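Karaca two-arm paper - is the 93 percent real?

nayeli_g
Read the Karaca preprint twice now. They claim 93 percent success on tray packing with two arms, trained on 32 demonstrations per task. The baseline gets a lot less, but I can't find how either one was scored. Does a dropped packet that gets picked up again count as a success? My own setup is below, same kind of task with foil packets and a tray. I'm nowhere near their number.

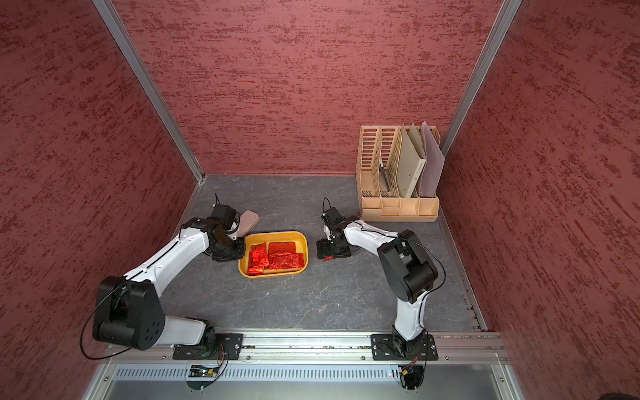 Necati Tatlı thinks the retries are counted as successes, going by a footnote in the appendix. If so, the headline number tells you very little.

tfchung
I read that footnote differently. Retries are allowed inside the time limit, and the limit is the same for both methods. Seems fair to me.

nayeli_g
Same limit, sure, but the baseline has no retry behavior at all. So they're testing the retry - and crediting the training method.

zubeyde_d
Also only three seeds, and no error bars. Foil is a pain for any camera policy, so I'd expect a big spread between seeds.

tfchung
Three seeds is normal for hardware work. Running more costs weeks.

zubeyde_d
Normal, yes. I still wouldn't quote 93 from it.

husnu_a
Has anyone tried the Udus checkpoint with retries switched off? I can run it in April if someone sends me the config.

nayeli_g
Sending it tonight.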